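The Thieves Who Try the Handle

Most of the burglaries in Prastuvcombe involve no broken glass and no crowbar. The police would like people to start using their locks.

Jul 18, 2025

The report is two pages long and the part that matters takes up one line. Point of entry: side door. Force used: none. Property taken: one purse, one tablet, a set of car keys and, a few minutes later, the car.

Prastuvcombe is a town of 3000 people with one main street and a police department that shares its building with the water office. It has never had much violent crime. What it has, and has had since March, is a steady run of break-ins where nothing gets broken. Somebody walks up a driveway between two and five in the morning, tries the handle and goes in if it turns. If it doesn't, they move on to the next house.

Officers call it door checking. It starts with cars, where the risk is low and the take is usually loose change, sunglasses and a phone charger. Then a garage opener turns up clipped to a sun visor. The garage leads to the house, and the door between them is often left unlocked, even by people who lock the front door every night.

Under state law, that last step changes everything. Going through an unlocked car is a misdemeanor in most cases. Walking into an attached garage is residential burglary, a felony, whether or not the door was locked and whether or not anyone was home. Some of the people arrested this spring did not seem to know that. One told the officer who stopped him that he hadn't broken in because he hadn't broken anything.

The owners often feel the same way, and that is part of the trouble. Many wait days before calling. Some never call at all, because they left the door open and are embarrassed about it.

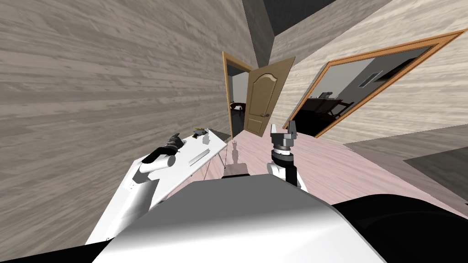
You feel stupid, one homeowner on the east side of town told me, and then you feel mad, and by the time you get around to calling the police you've already touched everything. She had lost a laptop and a jar of cash. She found out the next afternoon that the people on either side of her had been hit the same night and hadn't told anyone either.

Late reports make weak cases. A doorbell camera that saves video for a few days may have recorded over the right night by the time an officer asks for it. Fingerprints on a handle the whole family uses are close to worthless after breakfast. A stolen card can be traced to a gas station counter, but the station's own video has a time limit too.

The neighboring town of Clitivholm went through the same thing a year earlier. Its department took 200 reports of thefts from unlocked cars and homes before it made the arrests that slowed things down. The suspects were a loose group of teenagers and one adult who drove them. The adult was the one who sold the goods, mostly online and mostly for very little. A bicycle that cost its owner $299 went for the price of a pizza and a tank of gas.

What broke the case was a resident who called while it was happening. She saw a flashlight moving in a parked truck across the street, stayed inside and stayed on the line. A patrol car came in from each end of the block with its lights off. The driver was sitting around the corner with the engine running and a back seat full of other people's things.

That kind of luck is rare, and both departments say so. Prastuvcombe has one officer on the road for most of the overnight shift. When that officer is tied up with a crash on the county highway, the nearest help comes from Clitivholm, and it is not close.

So the department has put most of its effort into a reminder. Every night at nine, a message goes out by text to anyone who has signed up: lock the car, bring in the opener, check the door to the garage. It is the least exciting crime program in the state. Several people I spoke with said they had muted it. Several others said they now get up off the couch when the phone buzzes.

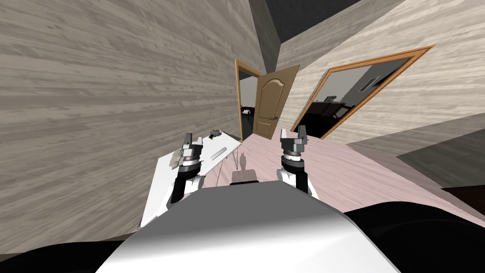

Officers who answer these calls have learned to ask about doors early, before the list of missing items. They want to know which ones were shut at bedtime and which ones were found open, because that can show the path somebody took through the house. It is harder than it sounds. Most people can describe their front door and not much else. An inside door like the brown one shown here, with its raised arched panel and small metal handle, may stand open for weeks without anyone giving it a thought. Asked whether it was open last night, the honest answer is usually a shrug, and the report says "unknown."

Locks themselves are a smaller part of the story than you might expect. At Halliday, the hardware store on Main Street, deadbolts have sold well since spring, and so have stick-on window alarms. But hardly any of the victims had a bad lock. They had a good one and didn't turn it. One family had a keypad on the front door and a kitchen door that was left open for the dog.

The renters have a different complaint. At Plimora, the apartment complex out past the ball fields, the shared entrance door did not latch for most of the spring. Tenants reported it more than once. Management says the latch has been replaced, and when I tried it on a weekday morning it held. Two tenants told me they had started wedging a chair under their own doors at night anyway, and had not stopped.

Prastuvcombe police made their first arrests in May and a second group in June. Four of the cases are now with the county prosecutor. The defendants who are minors will go through juvenile court, where the files are closed, so the people whose cars were taken may never hear how it ended. They can ask to be notified of a restitution hearing. Few of them have.

Overnight reports have dropped since the June arrests, though the department won't say the problem is over. Summer is when people leave garage doors up a foot to let the heat out. The first call of this week came in at 4:40 in the morning from a man who had heard his own car door close. He had left it unlocked. Nothing was missing except the opener.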